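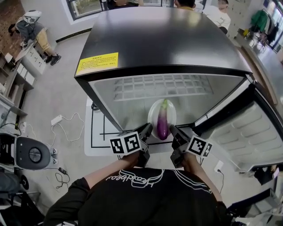
Hilo: ¿la berenjena va a la nevera o no?

1/ Llevo años oyendo que a la berenjena no se le hace nada: se mete entera en el frío, en un plato, y aguanta. No me lo creo del todo. Una berenjena larga como esta, de las que van del rosa pálido junto al rabito al morado oscuro en la punta, tiene la piel finísima.

2/ Primer problema: el plato. Ovalado y blanco, muy bonito, y aun así la berenjena le llega hasta el borde del compartimento y un poco más. ¿De verdad cierra la puerta con eso ahí? Yo la pondría atravesada.

3/ Segundo: el frío. En el boletín de Surner decían que por debajo de 10 grados se pica. En el de Lotine, que eso es un mito. Ninguno de los dos enseña una berenjena a los 3 días, que es lo único que me interesa.

4/ Y luego están los recipientes "especiales para hortalizas largas". El de Darkau, 78 euros. Por una caja con tapa - perdón, "sistema de frescura". Paso.

5/ La rejilla blanca del fondo me parece mejor sitio para cosas en bolsa. Una berenjena suelta sobre alambre acaba con la cuadrícula marcada en la piel, comprobado en mi casa.

6/ Lo que hago yo: papel de cocina, la zona menos fría y a la sartén antes del fin de semana. Si alguien la guarda desde septiembre y le sale perfecta, que ponga foto. Del corte, por favor, que por fuera todas brillan.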